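Aug 21, 2020. Pidmont hand grippers (pair), trial unit from Vernov. Check by Chaltu Beyene, second look Tzu-hsuan Chien.

**Before power**

- [x] Finger screws snug, both hands. Left one took a quarter turn
- [x] Cables clear of feet. Still a mess on the floor right side, tie up pls
- [x] Striped markers on table corners
- [ ] Spare finger set in case. Missing, emailed Vernov

**Table task, skewer + small red pieces on dark plate**

- [x] Board flat
- [x] Handles ok for small hands. Tzu-hsuan says left is heavy after 11 min
- [x] Fingers open full width, no rubbing
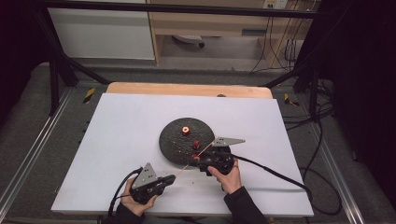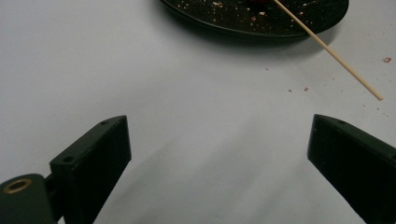
- [x] Pinch points marked in manual (p. 8). Print is tiny
- [ ] Wipe-down steps. Manual says "clean as needed", thats not a step. Crumbs will get in the finger joints sooner or later. Ask what cleaner is safe on the black plastic
- [ ] Cable strain relief. Right one pulls when you reach far, want a longer lead or a clip
- [x] Stop switch, tried 2 times, ok

**Open**

Service plan quote says check every 1000 cycles but the unit has no counter?? Need answer before we sign. Komeler kit had one.

Pass for supervised use only. Recheck when spare fingers and teh longer lead come in. CB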